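I rang Dewanti Raju the day after she got back from Dedstead, and she was still buzzing. She's just taken over her late aunt's soup stall (70 portions on a good day!).
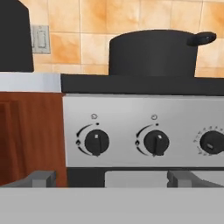 Black pot, tiled wall.

"I burnt the first batch," she told me, laughing. "Then I cried, then I bought more onions."

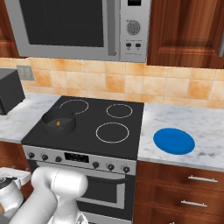 Microwave over the stove.

Does she ever want her old office job back? "Only in December, at six in the morning."
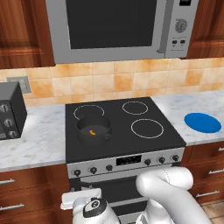

Fikri Osman reckons the lentil one still needs more lemon, and she's promised to try it.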